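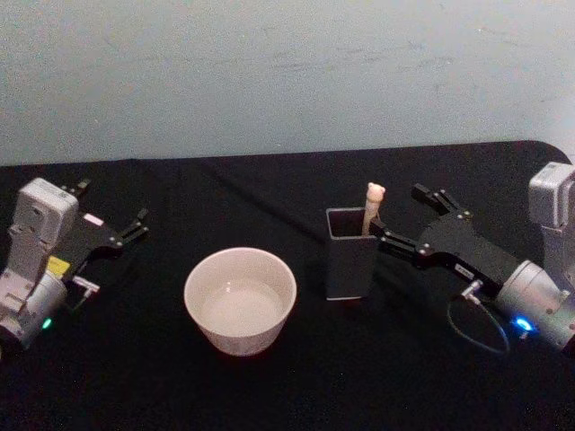 Photo: Ladan Rezaei / Gutwood Courier

Gutwood dairy recalls 2,492 bottles of milk after labels mixed up

By Keyvan Nouri

Gondinum Dairy is pulling 2,492 bottles of whole milk from shelves in Gutwood and two nearby towns after a label mix-up on its night line. Bottles sold as lactose-free are regular milk. Nothing wrong with the milk itself, the company says, but anyone who can't handle lactose should leave it alone.

The mix-up came to light Tuesday, when a shopper at the Prollo market on Stan Street called the number on the cap. By noon the store had cleared its cooler. Two others followed before closing.

"We loaded the wrong roll of labels and ran it for most of a shift," said plant manager Fabian Leitner. "That's on us. The check at the end of the line should of caught it and it didn't."

Affected bottles are the half-gallon size with lot code 168 printed under the cap. Other sizes are fine. So is the chocolate.

Shoppers can bring bottles back for a full refund, opened or not, no reciept needed. Gondinum is also offering a coupon - one per household, good through the end of April.

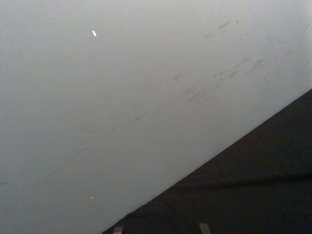
Pale surface, scuffed in places, against a darker one.

Davoud Taheri, who runs a breakfast counter two doors from the market, had a case of the stuff in his fridge. He goes through 200 bottles in a busy month and says he'll stick with the dairy. "They called me before I called them. Driver was here in an hour."

Not everyone was so relaxed. Ha-neul Baek, whose son is lactose intolerant, said she had poured two glasses before a neighbor texted her. He had a rough night, she said, but was back in school the next morning. She wants the dairy to put the notice on the store doors and not just on its website.

Leitner said signs would go up at all stores that carry the brand. The night line is down until new label scanners are in, probably early next week. Deliveries to the school district are not affected - those are filled on a seperate line.

Questions go to the dairy's customer desk, open until 6 p.m.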